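Slide 1: Where the yield comes from

- Portfolio policy is 50 percent equities, the rest in bonds and cash.
- Start with the bond side. Most of the questions last time were about duration.
- Rundix fund: average duration 8 years. A 2 point rise in yields takes 16 percent off the price before coupons. Say this slowly and leave the number on screen.
- Pundari short fund: duration 2 years. Same rise, 4 percent.
- Remind the room this is a first-order estimate. Convexity trims the loss a little on the long fund and hardly matters on the short one.

Slide 2: Equity holdings

Woremo is the only industrial name in the portfolio. It trades on order growth, and orders are rate sensitive - customers finance equipment over several years, so a higher coupon on their debt pushes purchases out. Keep to the balance sheet here. 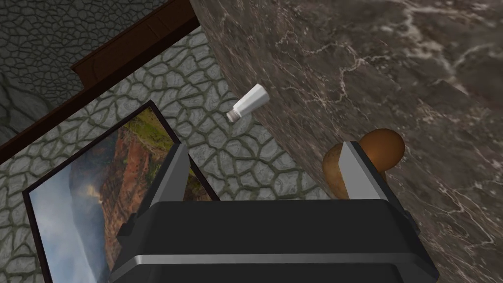
*Gripper, computer rendering.*

Net debt at Woremo is 4 times operating earnings. Half of it is floating. Each added point of interest comes straight out of pretax profit until the loans are refinanced. Compare with Villanueva, which has fixed its borrowing and has no large maturity until May.

Slide 3: Rebalancing

- Trigger is a drift of 4 points from target, checked every Monday.
- Sell from whichever side is over. Use new cash first to keep trading costs down.
- Taxable accounts: match lots by highest cost.
- Skip the backtest table if time is short. It is in the handout.

Slide 4: Questions

Likely one: why hold long bonds at all? Answer with the recession case from the appendix, then go back to the duration slide.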